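**April, 10:40 am, bin and blocks**

Down to the red and green blocks for now. Aisling Gilmartin took the rest of the Zudholm box to the back shelf and labeled it.

Weighed the full box before it went, lid off: 1,731 g. The label says 2,000, so either the box was short when it came or we have lost some under the benches. Will check the order with Giltlow.

The bottom of the gray bin is badly scuffed. Wiped it with a damp cloth and the marks stayed. Sanding with 300 grit might take the worst off, but I'd like to try it on the spare first. No liner until that is settled, they bunch up in the corners.

To do:
- ask Toseo for the price of 2 new bins, same depth
- look under the benches for blocks
- return Ó Briain's scale

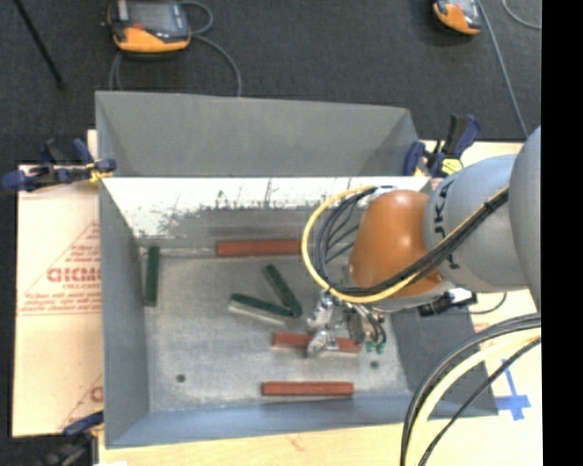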